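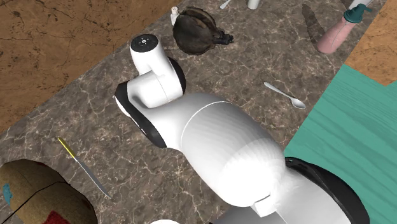
図1 灰褐色の大理石の天板(CG)

共用キッチンの天板材に関する調査 最終報告
提出日 2019年1月23日

1. 調査の目的
学生寮Riltovsideの共用キッチンは改修が予定されており、天板の候補に天然大理石が挙がっている。大理石は見た目の評価が高い一方、台所では傷みやすいとも言われる。本調査では、酸や油による変化を小片で確かめ、あわせて寮生が天板に何を求めているかをアンケートで調べた。

2. 材料について
大理石の主成分は炭酸カルシウムで、酸に触れると表面が溶けて光沢を失う。食酢やレモン汁でも起こる変化で、汚れが染み込む「しみ」とは別の現象である。しみのほうは石の細かい隙間に油や色素が入ることで生じ、浸透性の保護剤である程度抑えられる。ただし保護剤は酸による艶の低下をほとんど防がない。花崗岩は石英や長石が主体のため、家庭で使う程度の酸には強い。

3. 方法
石材店Tridardから、磨き仕上げの大理石と花崗岩の端材を譲り受けた。それぞれを保護剤ありと保護剤なしの2条件に分け、食酢、醤油、サラダ油、濃く淹れたコーヒーを滴下した。一晩置いてから中性洗剤で洗い、乾かしたのち、窓際の斜めの光で表面を観察した。光沢計は借りられなかったので、判定は班員の目視による。
アンケートは寮の掲示板と食堂で配布し、632件の有効回答を得た。8月の予備調査は帰省中の学生が多く回答が偏ったため、集計に含めていない。

4. 結果
大理石は保護剤の有無にかかわらず、食酢を落とした部分が白く曇った。指で触ると周囲よりざらつきがある。コーヒーと醤油は保護剤なしの片に輪の形で残り、保護剤ありの片では洗浄後にほぼ見えなくなった。サラダ油は保護剤なしの片で色が濃くなり、数日たっても戻らなかった。花崗岩では、保護剤なしの片に油の跡がわずかに認められただけである。
アンケートで最も多かったのは「掃除のしやすさ」を重視する回答で、「熱い鍋を置けること」がこれに続いた。色や柄を第一に挙げた回答は少ない。自由記述には、まな板を使わずに果物を切る人がいるという指摘もあった。

5. 考察
調味料がこぼれたまま放置されやすい共用の場では、大理石の艶を保つのは難しい。保護剤を定期的に塗り直しても、酸による曇りは研磨でしか直せない。大理石を使うなら、初めからつや消し仕上げを選ぶと曇りが目立ちにくいと考えられるが、今回はつや消しの試料が手に入らず確かめられなかった。
なお、大理石は産地や種類によって隙間の量が異なる。今回の試料は一種類で、産地も不明であり、結果をすべての大理石に当てはめることはできない。

6. 今後の課題
人工大理石とステンレスも同じ方法で試す。寮の管理側には、調理台を花崗岩とし、水や調味料のかかりにくい配膳台に大理石を使う案を提出した。費用の見積もりはまだ届いていない。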